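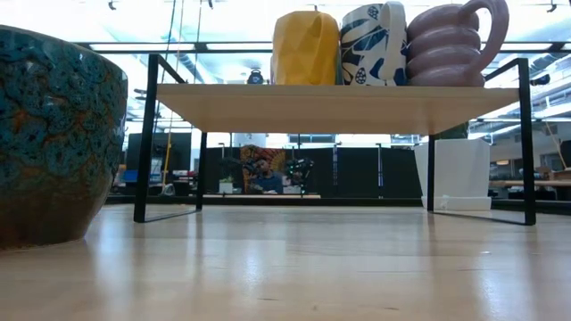
Sevmont Racing confirms that both of its entries were classified at the finish of the six-hour endurance round at Tellen. Car 5 took second in class. Car 2 was classified ninth after a long stop in the fourth hour. A summary of the race follows in this thread.

Car 5 started from fourth in class and ran a double stint on the opening set of tires. The team chose to save a fresh set for the final hour, when track temperature was expected to drop. The car held fourth until the first full-course caution.

That caution came shortly before the end of the second hour, after contact between two cars from another class at the downhill chicane. Both drivers were seen at the medical center and released. Car 5 pitted from third once the pit lane opened and rejoined in the same position.

Car 2 lost power steering assistance in the fourth hour. The crew replaced the pump and a damaged hose in the garage, and the car returned to the track 14 laps down. It then ran without further trouble to the flag.

The loss of steering assistance was first reported by the driver over the radio at the exit of the long right-hander. The failed pump has been sent to the supplier for inspection. The team will carry a revised hose routing on both cars at the next event. 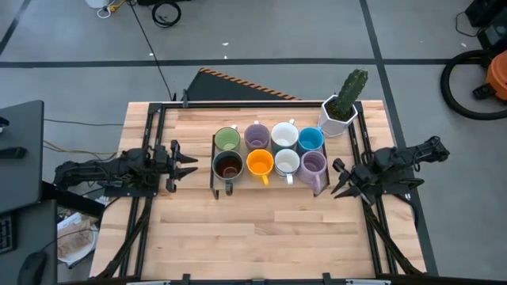
Mugs on the rack, between the two arms.

Race control issued car 5 a drive-through penalty in the fifth hour for a pit lane speed infringement. The team accepts the decision. The penalty dropped the car to fifth in class, and the two places needed for second were gained during the final round of stops – the third was gained on track with 11 minutes left.

The two Sevmont cars have now covered 3348 kilometers in competition this season. Neither has needed an engine change outside the planned service schedule.

Sevmont Racing thanks Bermúdez, its technical partner for brakes and wheel bearings, whose engineers supported both cars through the race. Brake discs on car 5 were not changed at any point during the six hours.

With this result, car 5 moves up to third in the class standings. Car 2 remains eighth. The standings are provisional until the stewards have closed their post-race checks.

The next round will be held at Skusard in September. A two-day test is planned there beforehand, with car 2 running on both days and car 5 on the second day only. The entry list and session times will be posted on this account when the organizer has released them.

Requests for interviews and paddock access at Skusard should be sent to the team press office through the contact form on our website. Requests received after the end of August cannot be guaranteed a reply before the event.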